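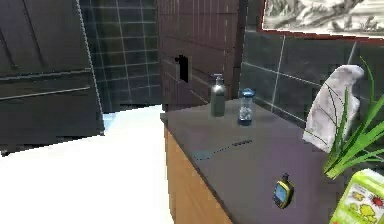

Cell notes: the washroom counter in Troltwood

The simulated counter cell in Troltwood was rebuilt in February after the arm model drifted out of step with its calibration file. These notes cover what was changed and what to check before starting a run. They apply to the washroom counter and to the living room that shares its lighting file.

Arm base. The mount was re-entered from the Proltbridge drawing. The old value had been typed in by hand and placed the base 3 mm too low, enough for the wrist to touch the counter on a flat reach. The mount is now read from the drawing file at start-up. Do not edit it in the scene file, as the edit will be overwritten without a warning.

Joint limits. All limits were copied again from the arm's own settings. Damping on the second joint is raised slightly. If the arm hums at rest (a small, steady change in the joint readings with no command sent), reload the limits before touching the damping.

Collision shapes. The soap dispenser and the lidded jar stand close together at the back of the counter, and their collision shapes overlapped. At start-up the solver pushed them apart and one of them usually fell. Both shapes have been trimmed. The yellow handheld now uses a simple box in place of the full mesh. The plant leaves have no collision shape at all and the gripper will pass through them. This is known and will stay as it is until the next Bukhari release.

Lighting. The floor beside the counter still renders as plain white. Exposure is set for the dark worktop, and lowering it to recover the floor makes the worktop too dark for the detector. The living room is the better place to judge a change in the lights. The raised studs on the sideboard front show the direction of the main light, and the wall to the right takes the shadow. Change one light at a time and save a render after each change.
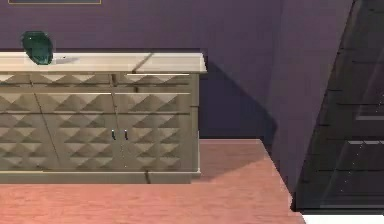

Kausar Tarar asks whether the two rooms could have separate lighting files, so that a fix in one does not upset the other. They could, but the start-up script loads a single file by name and would need changing first. Zeeshan Mirani has the script open for other work and will look at it.

Tag check. The sensor module at the gripper carries two square tags, and both must be read before a run is accepted. Move the arm to the check pose, wait for the readings to settle, then run the tag test. The test takes 2000 readings and passes when no more than 524 are rejected. Most rejections come from the steep view of the lower tag. 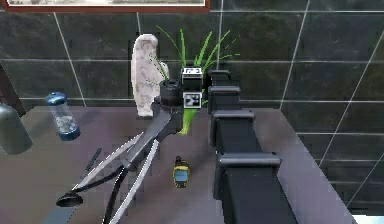
If the test fails twice, look at the texture filter setting before altering the pose. A soft filter blurs the edges of the black blocks, and the detector then drops the tag. The setting is reset whenever the Trevetti viewer is updated.

Logs. Start-up logs are kept for the last 691 runs and older ones are deleted overnight. Copy out anything needed for a fault report the same afternoon. Faults go to Zarmeena Hayat, with the log and the scene file attached.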